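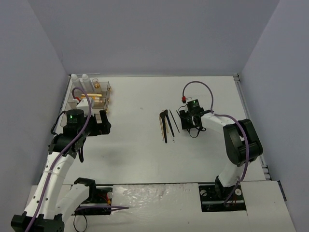

Lists > Bench Teleoperation > Archive > June 2023 > Thread view

Subject: Re: Demonstration protocol for the small-tools task, request for clarification
From: Menaka Paul
To: bench-teleop list

Dear colleagues,

I am replying on behalf of the Stedholm demonstration group to the questions raised by Sajib Sheikh. His message is quoted in the relevant parts, with my answers following each part. Sites that have already begun recording under the February protocol should read the second and fourth answers before their next session, as both contain a change.

Sajib Sheikh wrote:

> We are preparing to record the small-tools task at Zevgate and would
> like to confirm several points in the protocol. First, the text
> refers to "the starting arrangement" without saying how strictly the
> arrangement is to be kept. Our operators have been placing the tools
> with a paper template so that every episode begins the same way. Is
> this what the group intends?

It is not. The template should be used only for the first 16 episodes of each operator, which serve as practice and are not submitted. After that, the operator is asked to set the tools down by hand in the middle of the table, within reach of both arms, and to leave small differences in angle and spacing as they fall. The tools should remain side by side and should point generally away from the operator. They should not overlap. The tweezers are to be laid flat with the arms open, and the thin rod is to be laid on its own so that a gripper can approach it without disturbing the sticks.

The bottles and the capped vial stay on top of the clear rack at the left. These may be moved a little between episodes, but the rack itself should stay where it is for the whole of a session. If the rack is bumped during an episode, please finish the episode, mark it "fixture moved," and reset before the next one.

> Second, the protocol asks that the operator "complete the motion
> without hesitation." Two of our operators are new to remote control
> of a pair of arms and they do hesitate, particularly when picking up
> the tweezers. We have been discarding any episode with a visible
> pause. This has cost us a large share of each session and I would
> like to know whether it is necessary.

The wording was poor and has been withdrawn. Angus Nepia reviewed the first submission from our own site, 385 episodes in all, and found that our reviewers had read the sentence in different ways. The revised sentence is as follows:

"The operator should move at a comfortable pace. A short pause before contact is acceptable. An episode should be discarded only when the operator has stopped to ask a question, has changed the plan after contact, or has released the controls."

Corrections made in the course of a grasp are to be kept. If the gripper closes beside the tweezers and the operator opens it, adjusts, and closes again, the episode remains valid and should be marked "regrasp." We would ask that these episodes not be removed on grounds of appearance. The learning team at Jollik has requested them specifically, and the proportion sent so far is lower than they would like.

Episodes that Zevgate has already discarded for pauses alone may be restored if the files still exist. There is no need to record them again.

> Third, may an operator guide the arm directly by hand, with the
> motors released, or must everything be done from the control
> station? Dinesh Munshi finds hand guiding far easier for the final
> approach to the thin rod.

Both methods are permitted within the project but not within the same episode. Hand guiding places the demonstrator's own hands and sleeves in view of the fixed camera, and the learned policy then has to work from pictures in which they are absent. For this task the submitted set consists of remote-control episodes only. Hand-guided recordings may be sent under the separate heading "kinesthetic" and will be held for comparison.

Dinesh is correct that the final approach to the rod is the hardest portion of the task from the control station. Our operators have had better results by bringing the gripper down at a slant and closing slowly — the rod tends to turn if it is pushed from one side before the jaws meet. Anwara Majumder has offered to hold a call for operators at any site who would like to go through this with her. Requests should go to her directly and not to the list.

> Fourth, is there a rule about which arm does what? Some of our
> operators use the right arm for everything on the table and leave
> the left arm still.

The February text left this to the operator. The revised protocol assigns the rack, the bottles and the vial to the left arm, and the row of tools to the right arm. A handover between the arms should take place over the open part of the table, with the receiving gripper already open before the giving arm arrives. An arm that has no part in a given step should be held still with its jaws open. It should not be parked across the tools, where it would hide them from the camera.

Operators who are left-handed have asked whether the assignment may be reversed. For the present it may not. The Abou Jaoude site is preparing a mirrored layout with the rack at the right, and left-handed operators will be invited to record there or to rebuild the layout at their own site once the drawing has been issued.

> Finally, could the group say something about cables? We lost part of
> a session when the cable at the wrist caught on the corner of the
> rack.

Each site is asked to carry out the following before the first episode of a session and again after any break:

- Move each arm slowly through its full working range and watch the cable along the links. It should have enough slack to bend freely at the elbow and the wrist.
- Confirm that the shorter leads under the grippers do not pass over the tools at any point in the motion.
- Check that the indicator light on each gripper is green before the operator takes the controls.
- Smooth or replace the clear sheet over the front board if it has ridden up near a mounting plate.

If a cable catches, stop the episode at once and mark it "cable." Do not attempt to free it by driving the arm. Release the motors first and free it by hand.

On the size of the contribution, the combined set now holds 2,073 accepted episodes. The group is asking each site for at least 40 per operator before the set is closed. Sites with only one trained operator may submit more, but we would prefer a second operator to a longer series from the first. Differences in how people approach the same object have been of real value in training, and a set drawn from one pair of hands has not carried over well to other benches.

A corrected copy of the protocol will be placed in the shared folder under the same file name, with the revision letter changed to D. Please remove printed copies of revision C from the control stations. Questions about the episode labels may be sent to the list. Questions about access to the folder should go to Angus.

I am grateful to Sajib for setting out his points so clearly. Two other sites had written privately with nearly the same concerns, and I hope that this reply will serve for them as well.

With regards,
Menaka Paul
Stedholm demonstration group

Recent messages on this list

Labels for regrasp and fixture moved (Angus Nepia)
Mirrored layout, draft drawing for comment
Control station height and operator fatigue (Anwara Majumder)
Re: Re: Kinesthetic recordings, where to upload
Hand guiding with motors released, safe practice (Dinesh Munshi)
Revision C errata

Contact the list owner | Copyright Bench Teleoperation list and contributors | Back to top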